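Walk-through checklist, main room, with my comments
Kolamau building, 2024-09-10
Filled in by Joon-young Ahn

Okay, second time doing this sheet, and I'm putting my notes under each item like last time so whoever has it next can follow my thinking.

1. Exits clear and unlocked – OK
Both doors open all the way. The back one still sticks a little at the bottom, same as in July, but you can push it with one hand so I passed it.

2. Exit signs lit – OK
All on. The one by the stairs hums!

3. Extinguisher – OK
Needle in the green, pin in, tag up to date. Nguyen-Tran did the service and left their sticker over the old one, so the old date is hard to read. Fine by me.

4. Floor, trip hazards – NEEDS ACTION
The boards themselves are in nice shape where I walked (I love this floor, all those cream and honey strips). My problem is small stuff left lying on it. I wrote this one up as a trip and slip item, because a flat hard thing on a smooth floor is exactly what your heel finds when you're carrying a box.
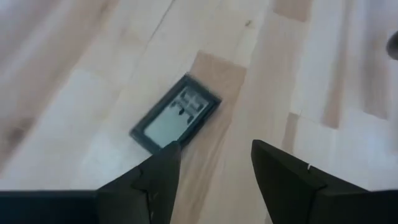
Item 4: small black device with LCD screen, flat on the wood floor.

Please pick things like this up and put them on the shelf by the door. If it's yours, come get it from me – I'm at extension 216.

5. Floor, surface – OK, with a comment
No lifted edges that I could feel with my shoe. Pilla wants to know before anybody puts down a new finish, so don't go buying any yet.

6. Cords – NEEDS ACTION
The fan cord runs across the walkway again. Move the fan to the other outlet or tape the cord down, I don't mind which. You have 7 days on this one.

7. Lighting – OK
One bulb slow to warm up over the closet. I've asked Omow for a spare.

8. First aid kit – OK
Down to 3 of the large bandages, so I added them to the order.

Open items: 4 and 6. Initial next to each when done and leave the sheet on the clipboard.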